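Cliltside Shared Workshop
Two-arm bench build, pre-run checklist, November
Comments by the bench inspector

1. Emergency stop reachable from both stools. PASS. The button is where the plan says. I still want to hear it click before every run.

2. Base bolts tight, both arms. PASS, after a second try. The build sheet said "torqued." Two of them turned by hand.

3. Speed limit set in software. NOT ACCEPTED. A number in a Flistach settings file is a promise. Show me the arm obeying it with a load on.

4. Grip pads seated, no lifting at the edges. PASS WITH COMMENT. Scuffs on the finger plastic are fine for now. Recheck after 18 hours of use.

5. Sharp items in the shared reach area. OPEN. The handoff test uses scissors. I've been told they are "basically safe" and I don't know what that means. Blunt-tip pair or a foam dummy until item 3 is closed.
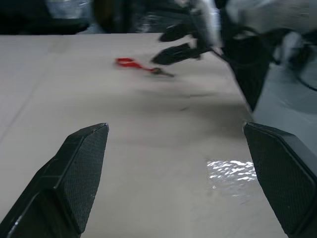

Item 5. Red-handled scissors on the table, second gripper at the blade end.

6. Cables clear of full travel. OPEN. Somebody wrote "looks OK." Run all 11 poses slowly and write down what touches.

7. Glare on tabletop. COMMENT. If the Rarkine camera is picking targets, try it with the lamp moved.

Result: 2 items open, 1 not accepted. No unattended runs, including after 9 p.m.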